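5.2 What we bought, and what we should have budgeted for

When we planned the sorting bench, I figured the arm would eat the whole budget and the rest would be pocket change. I was half right. Jomar Evangelista kept the spreadsheet, and by February the line he had labeled "small stuff" had reached 976 dollars, with the gripper fingers making up most of it. We had asked Woltel and Usora for quotes on spare pairs and went with Usora, mainly for delivery time (Woltel wanted 30 days, and we were already behind).

Clear plastic was the item that made us rethink the order. Our first plan had one camera looking down at the bench, and I was pretty happy with how cheap that was! Then we started on bottles, and the wrist camera moved from the wish list to the must-have list.

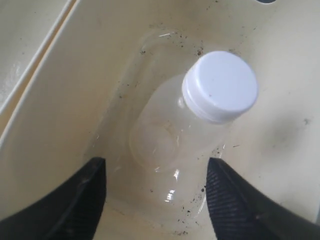
That added 2,000 dollars for cameras, mounts and cables, which hurt a bit. Wichai Khamphan argued for buying everything in one go from Morrison so we'd have a single support contact, and I'd do it that way again. If your objects are all opaque you may be fine with the cheaper setup – we just didn't want to find out halfway through.

The bins were the easy part. We wanted identical tubs with handle holes and a spot for a label, one object type per bin, so a new person could reset the bench without asking us anything.

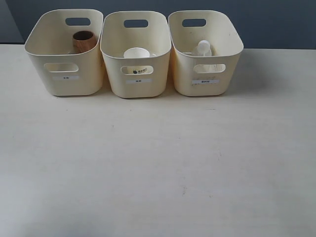
Figure 7. Sorting bench with one object in each labeled bin: wood-grain cup, paper cup, plastic bottle.

5.3 Space and spares

We planned the bench around the bins and forgot to plan around the gripper. Closed fingers still take up a good chunk of room next to a tub, and we ended up paying for a second tabletop. Draw your layout with the fingers in it before you order furniture. 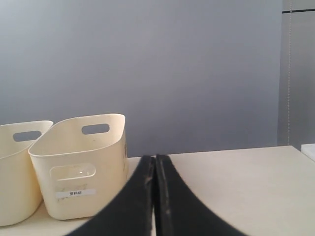 5.4 Running costs

Labels, cups and bottles are cheap, so buy plenty. We set aside 100 dollars for them and never came close to spending it. The labels are in Chinese, which suited the people doing the resets, and printing them ourselves cost next to nothing.

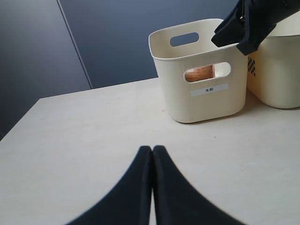 The cost I'd push hardest to get into a proposal is people time. Ullemine, our scheduling tool, only logged hours when the arm was moving, so all the cleaning, relabeling and cable chasing went missing from our first estimate. Jomar now keeps a separate row for it, and our next request will include that row from the start.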